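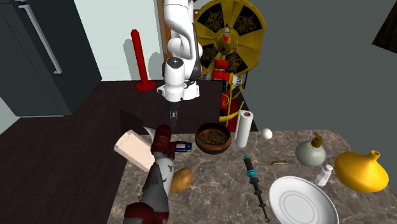 Sealing marble counters – worth it or not?

Kamala Murthy
We close on the house in October and the kitchen has marble. My sister says seal it twice a year or it's ruined. Is she right? I cook with a ton of lemon and turmeric (send help).

Raju
Sealer won't stop etching. Lemon eats the polish either way. It only slows down stains.

sarine18
Disagree that it's pointless! I paid $200 to have mine done and red wine wipes right up. Best money I spent on that kitchen.
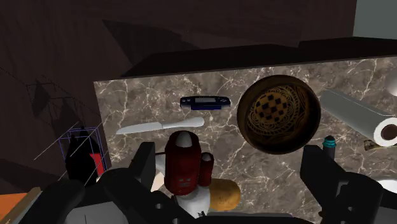 Last edited: July 18, 2021

Raju
I never said pointless, I said it doesn't stop etching. Put a few drops of water on it – if the stone goes dark, seal it. If it beads up, leave it alone.

Kamala Murthy
Ok the water thing I can do at the walkthrough. What about turmeric though??

vustirlow
Baking soda paste under plastic wrap overnight. Took two rounds on mine and there's still a faint yellow spot by the stove. 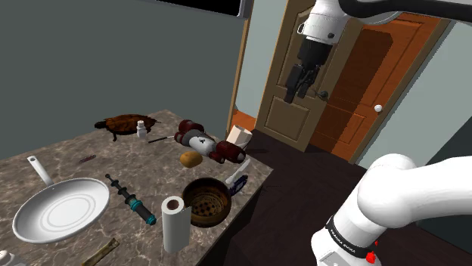 Eimear Egan

Mine is going on 18 years and I've never sealed it. It has rings and scratches all over and I like it that way. Get a big cutting board for the lemons and enjoy your kitchen!

sarine18
Rings would drive me nuts, sorry Eimear.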